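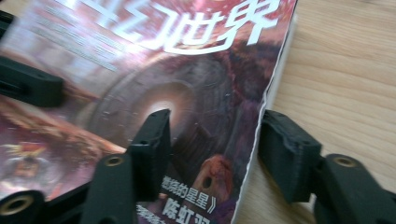

## 4. データ収集

ここからは手を動かす話になります。Didururaの机上操作データのうち、私がいちばん時間を使い、いちばん愚痴も多かったのが雑誌の部分です。箱や缶はどこから挟んでもそれなりに形になるのですが、雑誌は薄い、曲がる、滑る、そして表紙がやたらと派手(これが後で効いてきます)。収集はHistonの作業室で行い、手持ちグリッパGrillentを人が握って操作し、手元のカメラの映像と指の開き幅を同時に記録しました。ロボットアームは収集の段階では使っていません。

### 4.1 一本の区切り方

一回の動作の記録を、以下では「一本」と呼びます。一本の上限は60秒です。最初は上限なしでやっていたのですが、そうすると操作者(つまり私)が途中で迷い始め、机の上をうろうろするだけの長い記録ができてしまうんですね。迷いも人間らしい動作だという意見はあると思いますし、私も半分くらいは賛成です。ただ、今回の学習では模倣してほしくない部分だったので、時間で切ることにしました。

始点は雑誌が視野に入った時点、終点は指が雑誌から離れた時点としています。終点のほうは映像だけだと判断に困る場面があり、開き幅の記録と突き合わせて決めました。雑誌の置き方は一本ごとに変えます。まっすぐ置くと自分でも気づかないうちに同じ手順を繰り返すので、わざと傾けて置くようにしました。

### 4.2 縁をまたぐ姿勢

図1は節の冒頭に置いた一枚で、表紙のページ端をまたぐ姿勢をとっています。片方の指先は表紙に当たり、もう片方はページの縁を越えて木の天板の上にあります。クリーム色の細い帯に見えるのが重なったページの厚みで、縁の位置を知る手がかりとして私が頼りにしていたのは、ほぼこの帯だけでした。

ご覧のとおり、表紙の細かい文字はぶれて読めません。こういう画像を捨てるかどうかはかなり悩みました。結局、残しています。手持ちで集める以上、動いている間の映像はぶれますし、実行時のカメラだって動きます。きれいな静止画ばかりで学習させた方策が、動き出した途端に縁を見失うのを予備実験で何度も見ていたので、ぶれだけを理由に除外しないと決めました。

除外したのは、指の開き幅の記録が途切れたもの、上限の時間内に終わらなかったもの、それから操作者の手が雑誌に直接触れてしまったものです。最後のやつは本当によくやります。雑誌がずれると、つい空いている手で押さえたくなるんですよ。全部で926本を記録し、そのうち102本をこの基準で外しました。外した記録も消さずに、別の印を付けて保管しています。

### 4.3 表紙の絵柄という厄介者

さて、派手な表紙の件です。使った雑誌は中国語のSF誌で、赤みの強い絵に光源のような白い部分があり、文字も大きく入っています。図1では渦のような輪の中心が光っていて、指先はそのすぐ下にあります。絵の中に強い輪郭がいくつもあると、学習器はそちらを物体の縁だと思いたがります。予備実験の注目マップを描いてみたら、雑誌の縁には目もくれず、絵の明るいところに張り付いていました。見た瞬間は笑ってしまったのですが、その後の二週間は笑えませんでした。

無地の冊子に替えればすぐ片付くのはわかっています。でも、実際の机に置いてある雑誌はたいていこんな表紙ですし、ここで逃げるとデータを集める意味が薄れる気がしたので、図2のような画像も含めて学習に使うことにしました。

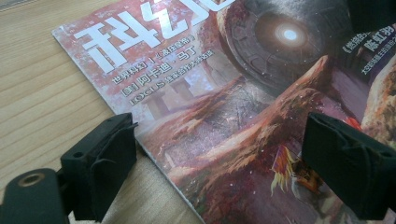 三好 柚紀

図2では雑誌の左の縁が斜めに走り、左の指のパッドがその縁のすぐ脇に、右の指のパッドは表紙の絵の上にあります。図1と同じく、縁の内と外に指を分ける配置です。黒いつや消しのパッドは赤い表紙の上でも木目の上でも輪郭が取りやすく、指先の位置を後から手で付けるときには助かりました。パッドの上端にはしわがありますが、注釈ではしわを無視して、角と角を直線で結んでいます。細かい話で恐縮ですが、ここを人によって変えると指先の位置が揃わなくなるのです。

### 4.4 注釈と学習への渡し方

注釈は4種類だけにしました。左の指先、右の指先、雑誌の縁のうち見えている区間、そして指が表紙に重なっているかどうかです。題字や絵の内容には何も付けていません。画面の外へ続く縁は見えているところで止め、先を推測して延ばさないこと、というのを注釈の手引きの一行目に書きました。私自身が延ばしたくなる側の人間なので、半分は自分への注意書きです。

接触の有無は注釈に入れていません。画像で指が表紙に重なっていても、押しているのか、わずかに浮いているのかまでは言えないことが多いからです。代わりに、開き幅の時間変化をそのまま学習器に渡しています。力センサがあればもっと素直に書けたところで、次の収集では付けたいです(重くなるので手首には優しくなさそうですが)。

学習用と評価用の分割は、画像単位にせず一本単位で行いました。隣り合う画像はほとんど同じ眺めなので、混ぜてしまうと評価の数字がうそのように良くなります。初回はこれをやらかして、喜んでグラフまで作りました。分割後のデータは、Dalsgaardの学習環境にそのまま読み込める形式に揃えてあります。学習の設定と評価の手順は次節に書きます。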